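Push-button sorting, bench two

Jidbridge stores, November

Most of the buttons we took out of the old control panels are still good. Bhavana Kandasamy has been going through them since the start of the month, and this page covers the part of the job that happens on the white table.

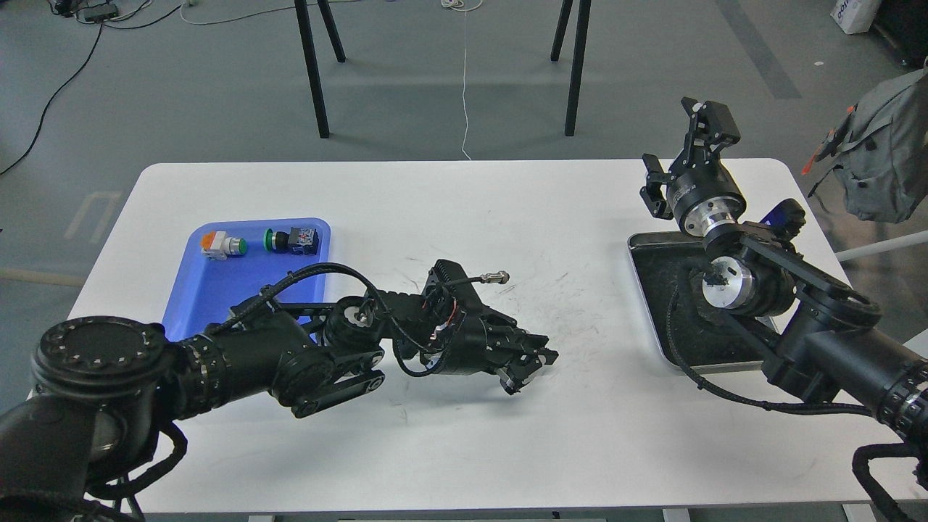 The panels came from the Rirkisine workshop when it changed over its controls. There were 84 buttons on the list, plus a box of spare caps that had never been entered anywhere. Thomas brought the lot across in two trips and Lora matched the list against the old wiring drawings.

Each button gets the same treatment. The cap is wiped, the body is checked for cracks and the contacts are tested with a meter, pressed and released. A button that sticks goes back for a second clean. If it sticks again it is scrapped.

Green caps are the most common, as they were used for start on nearly every panel. Keep them with the body they came on. The rings and caps look alike across the different makes — they are not all the same thread, and forcing one will split it.

The blue tray is for buttons being worked on. Please don't use it for storage. Tested parts go in the drawers under the window, up to 11 to a drawer, with the label facing out.

Anyone who needs buttons for a repair can take them from the drawers and write the number on the sheet. Larger requests should go to Bhavana first. The emergency stops are being kept separately and won't be given out for reuse.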